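Kitchen participants wanted for the everyday cooking study at Trumeck

Trumeck is looking for people who like to be in a kitchen, or at least do not mind it. We study how ordinary persons prepare ordinary food at a table: how they take the pan, where they put the vegetables, in which order they clear things away. You do not need to be a good cook. We are interested in your habits, also the bad ones.

The study takes place in our test kitchen on Dorden Street, second floor, above the Mallet bicycle shop. We plan to receive 20 participants during April and the first part of the month after. Each participant comes for 2 sessions, and both must be completed in order to receive the full payment.

What you will do

A session lasts one morning or one afternoon. Morning sessions start at 9:00 and afternoon sessions at 1:30 pm. After a short introduction you will get a list of small tasks, written on cards. They are things such as putting vegetables in a frying pan, moving food from one dish to another, warming a plate in the microwave, setting a table for one person, and putting the dishes back where they belong. Some cards you will do only one time. Others you will repeat several times, and we ask you to repeat them in your own way and not to try to become faster.

There is no heating on the table itself. When a card says "fry", you only make the movements, with the pan standing on the table or held in your hands. The microwave is used for real, but only for short times.

You wear small items on your hands and arms during the tasks. Our assistant puts them on you and adjusts the straps, and you can ask at any moment for a pause to make them looser. Most people forget them after the first few cards. The sessions are recorded from above, and the recording shows mostly your hands, your arms and your clothes from the front. If you do not want a certain shirt to be recorded, please wear another one. Short sleeves are best — long sleeves must be rolled up and they tend to fall down again. Bracelets can stay on if they do not disturb you.
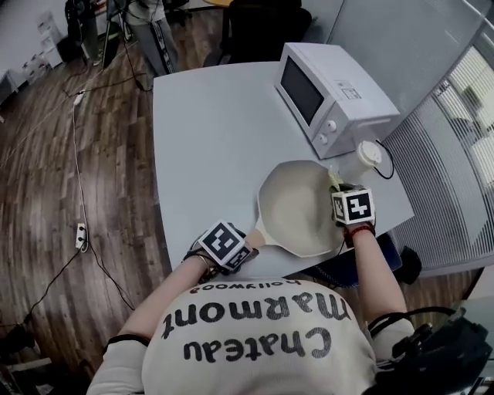 Between the tasks there is a break with coffee, tea and something to eat. The food used in the tasks is not for eating, also if it looks fresh, because many hands have touched it before you.

Who can take part

You should be 18 years or older and able to stand at a table for longer periods with breaks. You must be able to read short instructions in English. Both left-handed and right-handed people are welcome, and at the moment we have too few left-handed ones. Please tell us before you register if you have a skin reaction to adhesive tape or elastic straps, or a wound on the hands which is not healed. It does not always mean that you cannot come, but we would like to discuss it first.

Persons who took part in our earlier study with Dollitz are also welcome, except those who were in the dish sorting group. Those participants know already a part of the cards.

Payment

You receive 210 dollars for the two sessions together. The payment is made by bank transfer after the second session. If you have to stop in the middle of a session, the finished part is still paid. We cannot pay travel costs, but the parking place behind the building is free for participants, and bus 487 stops on the other side of the street.

Your data

Before the first task you will read and sign a consent form. You can take as much time as you need for this, and we can send the form to you beforehand. Your name is kept separately from the recordings. You can withdraw from the study until the end of your second session without giving a reason, and we will then delete what was recorded.

What to bring

An identity card or a driver's license, your bank details, comfortable shoes, and glasses if you need them for reading at arm's length. Long hair should be tied back. We have hair ties in the kitchen, but not always many. Please wash your hands with the soap in the kitchen when you arrive and do not use hand cream on the same day — the straps do not hold well on it.

How to register

Please write to Saskia Tautahi, participant office, Trumeck, or leave a message at the reception desk on the first floor. In your message, mention if mornings or afternoons suit you better, which hand you write with, and a telephone number where we can reach you. She will answer with two possible times. If none of them is suitable, tell her so, and she will propose others as long as there are places.

If you must cancel, please let us know before noon on the day before your session, so that we can call the next person on the list.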